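Shared Kitchens Deserve Written Rules
Opinion
15 Aug 2021

Residential associations devote considerable attention to parking, noise and the condition of stairwells. The shared kitchen receives far less. In the Plandov residences, where tenants on each floor cook and eat together, the house regulations run to nine pages and mention the kitchen in a single sentence, which asks residents to leave it "in good order." This essay argues that the sentence should be replaced.

The phrase assumes that residents agree on what good order means. They do not, and there is no reason they should. A tenant who works nights regards a pot left to soak until noon as ordinary. A tenant who cooks at seven in the morning regards the same pot as an obstacle. Both are acting in good faith under the present wording, and the management office has no basis on which to favor either when a complaint arrives.
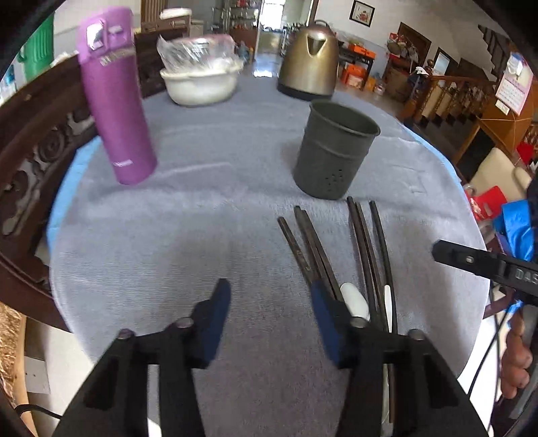 Lahcen El Khatib has objected in writing that rules of this kind turn neighbors into inspectors, and that on his floor two conversations over tea settled more than any notice on the refrigerator ever did. He would prefer that the regulations stay silent and that new residents be introduced to the old ones properly.

The objection deserves a serious answer. Conversation works well on floors where the same people have lived together for years. It works poorly where rooms change hands each November, when leases tied to the academic calendar turn over and half the residents are strangers to one another. Informal custom also tends to favor those who arrived first. A newcomer who does not know that the lower shelf is spoken for will learn it through a reproach, and will reasonably ask where the arrangement was recorded.

Kai-wen Tseng, in a paper circulated to the Prerkineo tenants' forum, proposed that each floor adopt its own short agreement, renewed yearly and signed by all residents. The proposal has much to recommend it. It leaves the content to those who use the room, and it gives the office a text to apply. Its weakness is that a floor unable to agree would be left with nothing – and those are the floors from which complaints come.

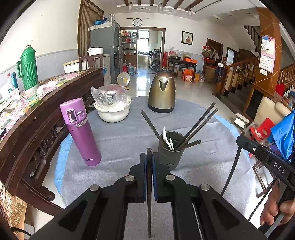
A common minimum is therefore needed, and it should distinguish between storage and use. Cupboards and refrigerator shelves can be assigned by room number. Tables cannot, and most disputes reported to the office concern them. A kettle, a bottle and a pot under plastic film may share a tabletop without inconvenience for the length of a meal; left there for a weekend, they amount to a claim on the space. The regulations should state that shared tables are cleared by the end of each day, and that items remaining after two days may be moved to a marked shelf. They should not be thrown away. Disposal has caused more lasting resentment than any unwashed dish.

Enforcement should remain modest. Fines are disproportionate to the matter and costly to collect. A written reminder, followed where necessary by a meeting with the floor representative, is sufficient for nearly all cases. The office should publish the revised text before the autumn intake and invite comments from every floor, including those that report no difficulties at present.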